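The slow death of the bicycle thief's alibi

Ostmont Magistrates' Court sits on the second floor above a building society, and on a wet morning the public gallery smells of coats. I had come for the bicycles. So had most of the gallery, a fair few of them still in their helmets, which the usher asked them to remove with the weariness of a man who asks every day.

The charge was handling stolen goods: 3 counts, all denied. The goods were bikes, and the defence was the one that has served handlers since the invention of the wheel. He bought them from a bloke. The bloke was outside a pub. The bloke had seemed all right.

For years this was very nearly enough. A stolen bicycle in Ostmont used to have the legal standing of a borrowed umbrella. You reported it, you were given a reference number, and the reference number was the last you heard of the matter. Then, in March, the police opened a lock-up behind the old Floler works and found 400 frames hanging from the ceiling like hams. A small public appetite for justice has been growing ever since.

What changed was paperwork, I'm sorry to say. There was no stakeout. An officer on light duties, bored stiff by her own account, began matching frame numbers against old crime reports, a job that had been considered beneath everyone for as long as there had been frame numbers. She got through the Alva estate first and then the streets by the station. The owners were rung up. Several had moved house, one had moved to Portugal, and a good many had long since spent the insurance money and were not thrilled to hear that their old bike was alive and well.

The court heard a lot about value. A Greliletti racing frame, if you believe the man who lost it, is worth more than my car. The defendant paid 500 pounds for it and two others, cash, no receipt. The prosecutor asked whether this had struck him as cheap. He said he had thought the bloke was having a clear-out. Somebody in the gallery laughed and was looked at.
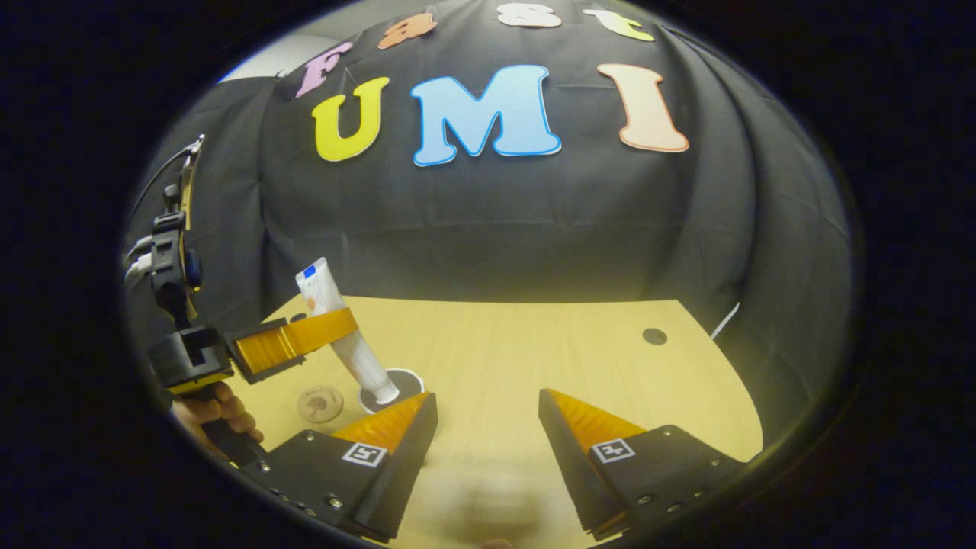 Identification is the dull heart of any handling case, and most of the afternoon went on it. Thieves file off numbers, respray frames and swap saddles, and owners respond by swearing that they would know their bike anywhere, which magistrates have learned to take with some salt. The advice from the crime prevention people is to mark your property so that it can't be mistaken for anyone else's, and they mean a discreet code under the bottom bracket. I would go further. Give me big cut-out letters, a yellow U next to a light blue M, each with its own contrasting outline, and let the bloke outside the pub explain that. It would ruin the look of a Greliletti, of course, and the owners I spoke to would sooner have it stolen.

The bench retired just after four and came back with the tea still on its breath. Guilty on 2 counts, not guilty on the third, a child's mountain bike whose number had been scratched past reading. Sentence was put off for reports. The defendant nodded as if he had been told the time of a train.

Outside it was raining harder. The helmets went back on, and the gallery filed round the corner to the railings, where one woman stood for a while looking at a length of cut cable. She asked me if the police station was still on the hill. I said it was, and that they would give her a reference number.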